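Malach
Journal of Public Affairs and Ideas

Call for Contributors and Section Editors

Malach is a print journal published twice a year. It carries long-form essays, reported pieces, translated texts and book reviews on public affairs, economic policy, cultural institutions and the history of ideas. The journal is owned and produced by Ginovau, an independent publishing house, and is distributed by subscription and through bookshops.

The journal invites applications for two part-time section editor positions and proposals from contributors for the next volume. The theme of the volume is Custody: who keeps records, land, collections, languages and public money, on what terms, and how those terms change. Editors and contributors are recruited through the same call and the same deadline applies to both.

Deadline for all applications and proposals: 29th May.

1. Section Editor, Institutions

The section covers courts, central banks, museums, universities, archives and religious bodies. The editor commissions and edits the long essays in the section and writes a short introduction to it.

Duties:

Commission essays in agreement with the managing editor.
Read and report on unsolicited proposals assigned to the section.
Edit each essay through two full rounds with the author: one structural, one line edit.
Check that all quotations, figures and dates have a source on file before the text goes to copyediting.
Approve captions, pull quotes and image placement at second proof.
Attend the planning meeting at the start of each volume and the closing meeting before press. Both are held remotely.

Required:

Prior experience editing nonfiction for a journal, magazine or book publisher.
Fluent written English. The journal uses American spelling.
Working knowledge of tracked changes and PDF markup.
Availability for 29 working days per volume, distributed according to the production schedule below.

Useful but not required:

Reading knowledge of a second language.
Training in law, public administration, economics or history.
Experience with rights and permissions.

2. Section Editor, Reviews and Translations

The section consists of book reviews, review essays and one or two translated texts that have not been published in English before. The editor selects books, assigns reviewers and manages the translation process with the Minja program (see section 4).

Duties:

Maintain the list of books received and the list of active reviewers.
Assign and edit all reviews.
Select translated texts together with the managing editor and confirm that English rights are available before any translator is approached.
Compare the draft translation with the source text, or arrange for a second reader to do so.
Prepare contributor notes for the whole issue.

Required:

Prior editing or reviewing experience. Published reviews may be submitted as evidence.
Reading knowledge of at least one language other than English.
Availability for 29 working days per volume.

Both positions are freelance contracts covering one volume of two issues. Contracts may be renewed once without a new call. The fee is the same for both positions and is stated in the information sheet, which is sent on request. The positions are remote. Applicants may live in any country, but must be able to invoice and are responsible for their own taxes.

3. Contributors

Proposals are invited in the following categories.

Essay. A sustained argument on a question within the theme. Submitted essays should be complete in themselves and should not be extracts from a forthcoming book unless the publisher has agreed in writing.

Report. A piece based on original reporting, interviews or archival work. The proposal must state what access the author already has and what remains to be arranged. Travel costs are considered case by case and must be approved before they are incurred.

Document. A primary text with an introduction by the contributor. Letters, minutes, ledgers, petitions and similar materials are eligible. The contributor must state where the original is held and who controls reproduction rights.

Review essay. A discussion of two or more books. At least one should have been published recently. The journal does not accept reviews of books by the reviewer's current or former supervisors, students or co-authors.

The journal does not publish poetry, short fiction, opinion columns, press statements or interviews in question form. Pieces already available online, including on personal pages and newsletters, are not considered.

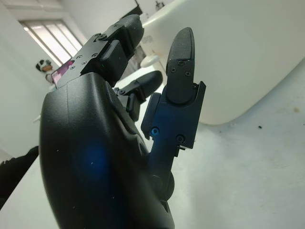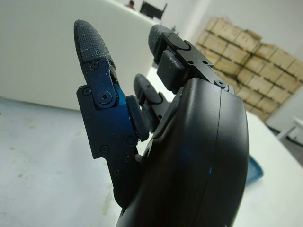 Malach, Vol. 7, No. 2, p. 76

4. The Minja Translation Program

Minja is the journal's program for texts translated into English. Translators may apply with a specific text or may ask to be added to the list for future assignments.

Applications with a specific text should include the source text in full, a sample translation of at least two pages, a short note on the author, and whatever is known about rights. Applications to the general list should include the sample and a statement of languages only.

Translators are named on the opening page of the piece and in the table of contents. They receive the edited translation for approval before typesetting and again at first proof. Copyright in the translation remains with the translator. Ginovau takes first English-language serial rights and a nonexclusive right to keep the issue in print and in its digital archive.

Machine-generated translations are not accepted, in draft form or otherwise.

5. What to Send

For the section editor positions:

A cover letter of no more than one page, stating which position is sought. Applicants may apply for both in one letter.
A resume.
One sample of edited work showing changes, with the author's permission. Names may be removed.
A list of three pieces or books the applicant would have commissioned for the theme, with one sentence on each.
Contact details for two referees. Referees are contacted only at the final stage.

For contributors:

A proposal of up to 500 words stating the question, the material, the approach and the expected length.
A biographical note of up to 76 words.
One sample of previous writing in English. It need not be published.
A statement of any funding or affiliation connected to the subject.

Files should be sent as DOC, DOCX, RTF or PDF. Each file name should begin with the applicant's last name. Links to cloud folders are not opened. Images should not be sent with a proposal; they are requested after acceptance, together with written permission from the rights holder.

All materials are submitted through the Filano form on the Ginovau website. Filano is the house's submission system and assigns a reference number on receipt. The reference number should be quoted in any later correspondence. Applicants who do not receive a number within two working days should check the address they entered before submitting again, as duplicate submissions are merged and only the most recent version is read.

6. Selection

Editor applications are read by the managing editor and one outgoing section editor. Shortlisted candidates complete a paid editing test on a supplied text and take part in a 40-minute remote interview. The test text is not published.

Contributor proposals are read by two editors with the author's name removed. An accepted proposal leads to a commission with an agreed length, fee and delivery date. Acceptance of a proposal is not a guarantee of publication. If a commissioned piece is delivered on time and in accordance with the proposal but is not used, a kill fee of 40 percent is paid.

The last call brought in 2,041 proposals across all categories. For this reason individual comments cannot be given on proposals that are declined. Every applicant receives a decision.

7. Production Schedule

Commissions are confirmed in writing after the planning meeting. First drafts are due eight weeks after commission. The structural edit is returned within three weeks, and the line edit within two weeks of the revised draft. Copyediting and fact checking run in parallel. Authors see first proofs only; corrections at this stage are limited to errors of fact, typesetting faults and text introduced in copyediting.

The second issue of the volume closes for press in February. Section editors should not plan extended leave in the four weeks before that date.

8. Fees and Copies

Fees for contributors are set by category and agreed length and are stated in the commission letter. Payment is made in two parts, half on acceptance of the final text and half on publication. Each contributor receives three copies of the issue and may buy more at the trade discount. Section editors receive five copies of each issue in the volume and access to the full digital archive.

9. Conflicts of Interest and Data

Section editors may not publish their own essays in a section they edit during the contract period. They may write for another section, subject to the normal reading process. Current employees of Ginovau and members of their households are not eligible for either position.

Application files are stored in Filano until the volume is complete and are then deleted, except for contracts and invoices, which are kept for the period required by law. Applicants may ask for earlier deletion by quoting their reference number.

Questions about the positions, the theme or the information sheet may be sent through the contact page of the Ginovau website, with "Malach call" in the subject line. Questions about the status of a submission are not answered before the deadline has passed.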